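The Man Who Drives the Truck

February — by the paddock desk
Reading time: 4 min

He has 20 minutes, he says, then he has to go and look at a tire. We get closer to 30 in the end, most of it on the steps of the Bloxham transporter, with a generator going behind us and somebody's radio on.

He's been driving for the team since they ran one car and a rented van. Historic single-seaters now, two of them, plus a sports car that comes along when the owner feels like it. He asked me not to use his name. "They all know who it is anyway. Just don't print it."

So, the truck. First question, the obvious one. How do you get three old race cars into something built for two?

"Badly. No — you take the nose off the long one. Then it goes in under the sports car, on the bottom deck, and you have about a hand's width at the door. I did it the first time with the owner watching. Never again. He was making noises."

The ramps came from Urport, a trailer outfit that does mostly horse boxes. Long ones, because the cars sit so low. He likes them. Doesn't like carrying them. They live in a rack under the floor and in winter the rack freezes and you have to kick it. 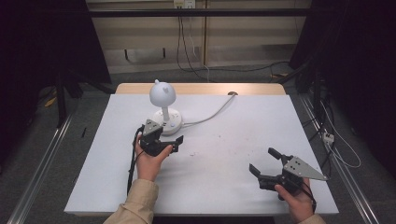
"People think it's the driving that gets you. The driving's fine, I like the driving. It's the paperwork. Every car has its list, every engine has its list, spare gearbox, list. You get to a border at four in the morning and the man wants to see the gearbox. And of course the gearbox is at the back."

Does he ever want to?

"Want to what?"

Tell him where to put the gearbox.

"Every time." He laughs for a while at that.

The longest trip last season was out to Skondolau, the hill course. Team loaded the night before, he left before breakfast, and 201 miles in, a trailer light failed. He fixed it in a gas station with a bulb out of the awning. The awning stayed dark all weekend and he got complaints about that too. He's still a bit sore on the subject.

Skondolau is his favorite all the same. Bad paddock, grass, slopes the wrong way, you have to put blocks under one side of the truck or the workbench drawers open by themselves. But the locals come up in the evening and talk about cars they saw there as kids. One old fellow brought a piece of bodywork he'd picked up out of a ditch decades ago. Wouldn't sell it. Just wanted someone to look at it.

"It was off one of ours, too. I mean the same type, maybe even the same car. Green paint under the red. Ours has green under the red." He shrugs. "Could be anything. They painted them all the time."

I ask about the inside of the truck, wich he built mostly himself. Bench down the left, tool chests bolted to the bulkhead, oil and fluids low down by the side door so that a leak goes out and not in. Wheels hang from the roof on straps. He tried a proper wheel rack and it rattled so much he pulled it out after one trip and gave it away.

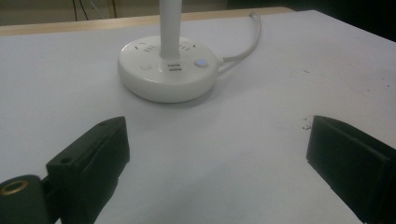

"You lay it out for the worst day. Raining, dark, car's due out, and you need the one wrench. If I have to think about where it is then I've put it in the wrong place. The mechanics move things. I move them back. We don't discuss it."

And the weight? He makes a face. Spares add up. He went through the lot before Christmas and took 456 pounds of stuff off the truck, old exhausts, two radiators that leaked, a box of bolts for a car they sold. Within a month roughly half had crept back on. He knows who did it.

Would he go racing himself? Did once, he says, a club event, borrowed car, spun on the second lap and sat in the mud until they towed him. Didn't hurt anything. Didn't enjoy it either.

"I like it when they've gone out and it's quiet. Ten minutes. I make coffee. Then you listen for the engine, you can tell it from the others coming up the hill, and if it sounds right you finish the coffee."

And if it dosen't?

"Then you put the cup down."

Someone shouts for him from the awning. The tire. He's up before I've got the next question out, and I only catch him again at the end of the day, ramps down, long car with its nose off. Clavska is next, a street course, first time for the team. No grass. He's been told there's a low bridge on the way in and he is waiting for somebody to tell him how low.

Contact us | Copyright, all rights reserved | Back to top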